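Sturnura Apartments, Unit 40: two-bedroom vacation rental
Reviewed by Fotis Pappas
Posted Sun 16 May

Stay: one week, two adults. Booked through Cloltum, which charges its service fee at confirmation and does not refund it. The cleaning fee was 81 dollars and did not appear until the last checkout page.

The unit is on the second floor of the rear block. The listing says "partial sea view." From the balcony the sea is visible to the left of the Andreadis bakery if you stand at the rail. Seated, you see the parking lot. Entry is by keypad. The code arrived at noon on check-in day and worked on the first try.

Bedroom 1 has a queen bed with a firm mattress and blackout shades that close fully. Bedroom 2 has twin beds and a thin curtain, and gets direct sun from early morning. Air conditioning covers the living room and bedroom 1 only. With the doors open, bedroom 2 stayed a few degrees warmer all night.

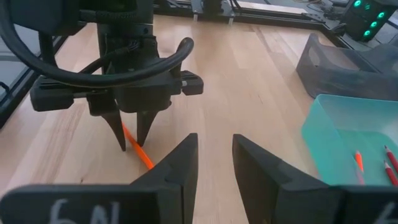 Wi-Fi held steady at 40 Mbps down in the living room and dropped to 2 Mbps on the balcony. Video calls from outside did not work. Water pressure in the shower is good until the unit upstairs runs theirs. The washer takes a small load and its normal cycle is long; use the quick setting. There is no dryer, but a folding rack is in the hall closet.

Parking is one marked space, number 211, tight for anything larger than a midsize car. The walk to Flellden Beach is flat, with sidewalk the whole way.

I reported a dripping kitchen faucet through the app on day two. A plumber came the next morning and replaced the cartridge.

Rating: 4 out of 5. One point off for bedroom 2. September rates are lower and I would book then.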